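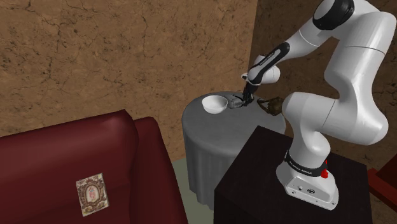
Renato Dimaculangan wrote:
> Four hundred episodes of the bowl task are up on the Faltport
> share as of this morning, all from the simulator. Every one
> passed the success check. I would like to freeze the set, start
> training Saturday, and stop arguing about collection. If the
> policy is weak in some spot we can always render more. Rendering
> is cheap. Objections by tonight, please.

You'll get one from me, sorry.

I don't doubt the 400 passed the check. I wrote half of that check and I know what it lets through. It looks at where the object ends up. It doesn't look at how it got there. I sat down after lunch and played 40 episodes picked at random, and 29 of them use nearly the same approach: straight down from above, close, lift, short move to the left. If that's what the whole set is like, we don't have 400 examples. We have one example and a lot of echoes.

"We can always render more" is the part that bothers me most. We said the same thing with Colemell. We rendered more, and what we got was more of whatever the script liked doing in the first place. Cheap is fine, but cheap copies of the same motion won't teach the thing what to do when it comes in crooked.

My other complaint is about the table. In most of what I played, the gripper has a clear way down to whatever it's after. I'd like many more starts where the objects are close together, or where something has fallen over and sits near the thing you want. The layout with the bowl, the clear cup lying on its side and the skull touching it is the kind I mean. I found very few of those in my 40, and in a couple of them the planner had simply gone for the easiest object.

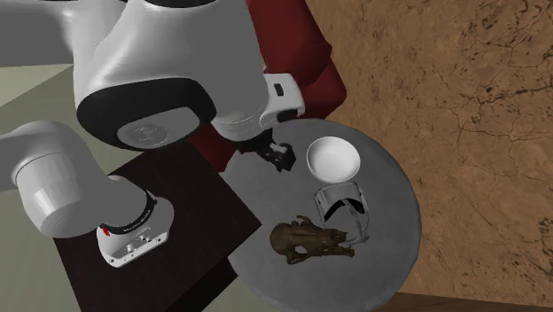

> Clutter is a separate problem. If we mix it in now we won't know
> whether a failure comes from the grasp or from the scene. Get the
> easy case solid first, then add.

I've heard this argument for two projects running and I still don't buy it. On Nurnance the easy case got solid and then it got in the way. The policy had learned that down is always safe, and we spent most of July trying to get it to unlearn that. I would take a set that is messy from the start and a training curve that looks worse for a week.

And the clear cup worries me for its own reasons. The renderer draws it nicely. I have no idea whether a real camera would give us anything like those highlights, and neither does anyone else on this list, as far as I can tell from the archive. Until somebody checks, I'd keep the cup grasps in their own folder and report them on their own line.

So, what I'm asking for before anything is frozen:

- Tag every episode with its approach angle. The logs already have it, it's an afternoon of scripting.
- Drop the near copies. I don't care if that leaves us with a small number.
- Bring the set back up to 500 with starts we choose by hand, including bad ones — gripper too low, gripper on the wrong side of the bowl, cup already down.
- Keep the failed attempts. Right now the script deletes them, and I'd rather look at those than at another clean pick.

If the tags show that my 40 were an unlucky draw, I'll say so on the list and you can start Saturday with my blessing. I don't expect that, but I've been wrong about sampling before (see the Peñalver thread, which I'm told people still forward).

Can you send me the seed file in the meantime? The one on the share won't open for me.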